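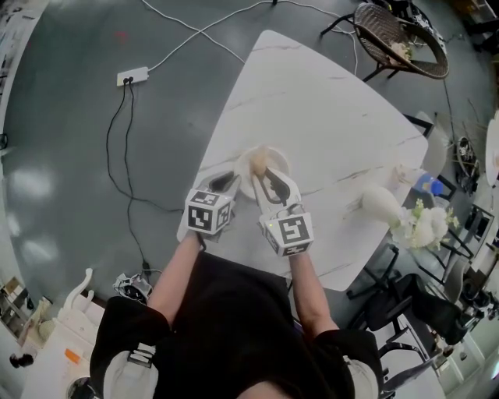
Changer d'avis, est-ce perdre ?

Je sors d'une soirée de notre petit cercle de philo, celui qu'on tient une fois par mois au Plakmont, et je n'arrive pas à dormir. La question du jour avait l'air toute simple : quand avez-vous changé d'avis pour la dernière fois sur quelque chose d'important ? Gros silence. Puis Damian Krajewska a lancé que lui, jamais, et tout le monde a ri (moi aussi, un peu trop fort, parce que je cherchais encore ma réponse).

J'ai fini par parler de mon régime, de mes lectures, de trucs sans risque. Mais sur la justice, sur la mort, sur ce qu'on doit à ses parents ? Je crois que je pense à peu près ce que je pensais à trente ans, avec des phrases un peu plus longues. Et ça m'embête, figurez-vous.

On nous répète qu'une personne raisonnable suit les arguments là où ils mènent. Très bien. Sauf que dans une vraie discussion, à table, avec le vin et la fatigue, je ne suis rien du tout : je défends ma maison. Dès que quelqu'un trouve une faille, je cours chercher une planche pour la boucher. Anikó Vass, qui anime nos soirées avec une patience que je lui envie, appelle ça « penser avec les coudes ». J'adore l'expression et je m'y reconnais tout à fait, hélas !

Maintenant, est-ce que c'est si grave ? Jarosław Tomaszewski soutenait que non. Selon lui, si on lâchait une conviction à la première objection bien tournée, on vivrait comme des girouettes, à la merci du dernier qui a bien parlé. Une croyance doit avoir du poids, un peu d'inertie. Je trouve qu'il a raison à moitié, et je vais essayer de dire quelle moitié.

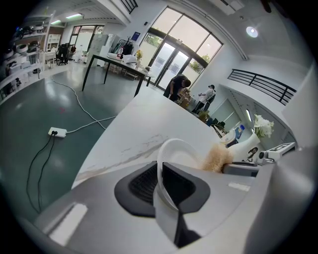
L'entêtement et la fidélité

Il y a une différence entre tenir à une idée et tenir à l'avoir eue. Je peux tenir à l'idée qu'on ne ment pas à un malade, l'examiner, douter, y revenir. Mais très souvent, ce que je protège, c'est la personne qui a dit ça devant les autres il y a cinq ans et qui aurait l'air bête de se dédire. Là, l'idée n'y est plus pour grand-chose – c'est de l'amour-propre avec des notes de bas de page.

Miłosz, le frère de Jarosław, a fait une remarque qui me trotte encore dans la tête. Il disait qu'il n'avait jamais changé d'avis pendant une discussion, jamais, mais souvent trois semaines après, sous la douche ou dans le train. L'argument était entré sans faire de bruit et il avait travaillé tout seul. Du coup, juger un débat à ce qui bouge le soir même, c'est peut-être regarder au mauvais moment.

Ça me console un peu. Ça me donne aussi envie de discuter autrement, de laisser davantage de blancs, d'accepter de rentrer sans réponse. Le vieux Eugeniusz Górecki le fait très bien : il écoute, il dit « je vais y penser », et le mois suivant il revient vraiment avec quelque chose ! En février, il nous a annoncé qu'il ne croyait plus au libre arbitre, sur le ton dont on annonce qu'on a changé de boulanger. Personne n'a gagné contre lui, il avait juste fait le chemin.

Alors oui, je garde la moitié de Jarosław qui dit qu'une conviction doit résister. Je lui rends l'autre, celle qui appelle girouette quiconque s'est laissé toucher. Et pour la question du jour, ma réponse d'hier soir ne valait rien, je demanderai à Anikó si je peux repasser en septembre.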